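Hard water tips, quick version
Posted January 31, 2018

Moved to Wendard in October and the water here is brutal. White crust on everything. Notes so far, no particular order.

Kettle — half white vinegar, half water, bring to a boil, leave it 50 minutes. Dump, rinse, boil plain water once and dump that too. Lemon juice works but you go through a lot of lemons.

Shower head. Sandwich bag of vinegar, rubber band, overnight. Old toothbrush on the nozzles in the morning. Don't do this on brass or anything with a fancy finish, ask me how I know.

Faucet base, where the crust gets in the crack: soak a strip of paper towel, wrap it around, leave it an hour. Scrape with a wooden skewer. Not a knife.

Glasses coming out cloudy? Try 2 cups of vinegar in a bowl on the top rack, no detergent, hot cycle. If there still cloudy it's etching and that's permanent. Sorry.

Never mix vinegar with bleach. Ever. Open a window anyway.

Marble and other natural stone — NO vinegar, no lemon, it eats the shine. Dish soap, warm water, soft cloth, dry it right away. 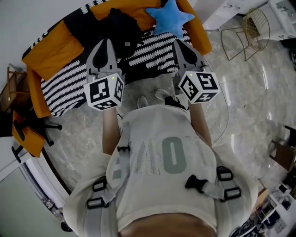 Towels go stiff too. Less detergent than the box says, skip the softner, shake them out hard before they go on the line. Second rinse if your machine has one.

Got a quote for a whole-house softener from Hendricks, $3,199 before install. Nope. Test strips from the hardware store in Gumusbridge are cheap, so starting there. Will add the numbers when I've done the upstairs taps.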